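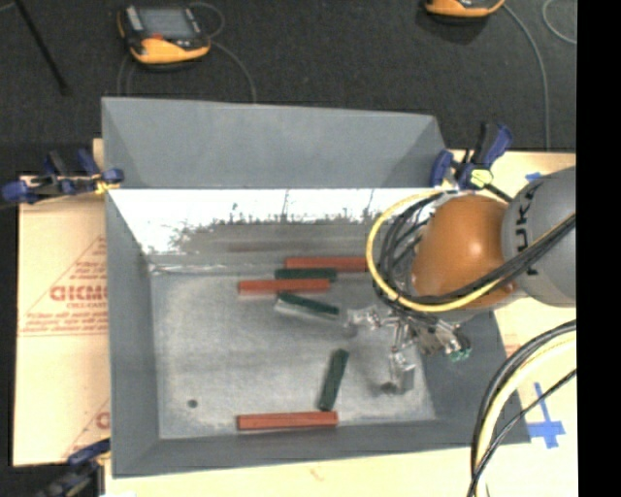
Sep 21, 2022

Slept badly, up before six, and had the second half of the Wanaven booklet with my tea. I am still not persuaded. The first half told me that clutter is a decision I have put off, and the second half tells me the same thing with a diagram. Abdul-Rahman Ofori lent it to me on the understanding that I would "give it a fair go", so I am giving it a fair go, in writing, where he can't interrupt.

The claim, as far as I can boil it down, is that you should stop sorting. One big open bin for each kind of thing, no dividers, no lids, no little labelled trays, and you will spend less of your life looking for things. The man who wrote it says his household used to own 3,000 loose objects and he could lay his hand on any of them within a breath. I don't believe he had them counted. I don't believe anyone's spouse would have stood for it.

Still, I had the red and green blocks to think about, and a big grey metal bin to put them in, so blocks it was.

I'll say this for the bin, it is a proper bin. Tall smooth sides, and a back that rises and flares out at the top, so there's something to aim at. The floor of it is worn and mottled, with paler scuffs out towards the edges, and there's a small round hole down near one corner that has bothered me all day. Is it for draining? Was something bolted there? The booklet has nothing to say about holes. Abdul-Rahman says it's just a hole and I should leave it be. A block won't go through it, granted, but crumbs and screws and hairgrips will, and the whole method rests on things staying where you put them.

So to the blocks. Bar-shaped ones, red and dark green, and they lay about the floor of the bin just as they pleased. A few had bunched up near the back, red and green side by side and very nearly in line, and for a moment I thought, well, there you are, it does sort itself out. Then there was one green lying slantwise and another green pointing in a different direction altogether, and a red off by itself along the front, having nothing to do with the other reds. If that is order I should like to know what he calls a mess.

The booklet says "like will drift to like". It says this on the page with the pebbles on it. Things don't drift. Somebody moves them or they stay put. I have had the same odd sock on top of the boiler since last December and it has not drifted to anything.

What I will admit, grudgingly, is that I could see every one of them without lifting a thing. That's worth something. With the old tins I had to take off the lid, tip out the top layer and put it back, and half the time I had the wrong tin. A big bin with not much in it is very easy to look into. But surely that's the catch? Of course it works with not much in it. A wheelbarrow would work. I want to see his bin when it's full to the brim and somebody wants the short green one from the bottom in a hurry.

Put this to Abdul-Rahman at lunch. He said the answer was to own less. I said that in that case the answer wasn't the bin. He ate his sandwich for a bit and then said I was being difficult, and I probably was, but he didn't say I was wrong.

He has already bought the matching set from Ekeo, I might add. £14 each and they are not even as big as mine. He wanted to know if I'd go halves on 2 more and I said I'd think about it, by which I meant no, and he knows that by now. He's also been looking at the Flullow catalogue, where they do the same sort of thing in cream with a rope handle and call it a vessel. A vessel! For that money I'd expect it to float.

Then there's the matter of colour. Page after page on how colour should be "allowed to mingle". I tried to keep an open mind about this and I do think red and dark green look quite well together against the grey. There's a faint reddish patch in the shine on the back wall which I took for rust and went at with my thumbnail, and it was only a reflection, presumably off the blocks. Felt a fool. But looking nice and being easy to find are separate questions, and he slides from one to the other all through chapter four as though we wouldn't notice. If I wanted only the greens I'd have to pick them out, mingled or no. With the old tins they'd have been picked out already. The work hasn't gone anywhere, it has just been moved from the evening to the next morning, when I have less patience for it.

Tried to think whether I'd put up with it for anything else in the house. Pegs, yes. Pegs already live in a heap and I've never wished them otherwise. Batteries, no, because you can't tell the good from the flat by looking. Spare keys, certainly not. Wool, never again after what happened to the grey. So far that makes it a good method for pegs and possibly blocks, and the booklet is a long one for that.

Rang Mrs Nguyen next door about the recycling and she asked how I was getting on with it, so he's obviously been telling people. She did the Wanaven thing herself for a time, with the under-stairs cupboard. She says it was lovely for a fortnight. Then the hoover attachments went in "just for now" and she gave up and put the shelves back. I asked if the booklet had warned her about that. She said it tells you to forgive yourself, and then she had to go, the oven was beeping.

Wrote a list of what I'd want before I called it a success. I'd want it to hold up with a full bin. I'd want somebody who hadn't read the booklet to find a thing in it. And I'd want it to be still going at Christmas, when the cousins are here and everything ends up in everything. Abdul-Rahman read it over my shoulder and said it was a long list for a bin. I don't think it is. People are very quick to tell you a thing has changed their life and very slow to let you look in their cupboards.

Also noted from the back pages: the author's website says that 1,305 readers have "let go of the lid". Doesn't say how many have picked it up again.

Plan for tomorrow is to leave the tins out on the landing in case I want them, and go on with the bin as it stands, fair's fair. I might stuff a bit of cork in that hole. Need to ring the dentist, and there's half a cauliflower that won't see the end of the week. Bed now, the hot water bottle is going cold and I've been sitting here writing about blocks for the best part of an hour.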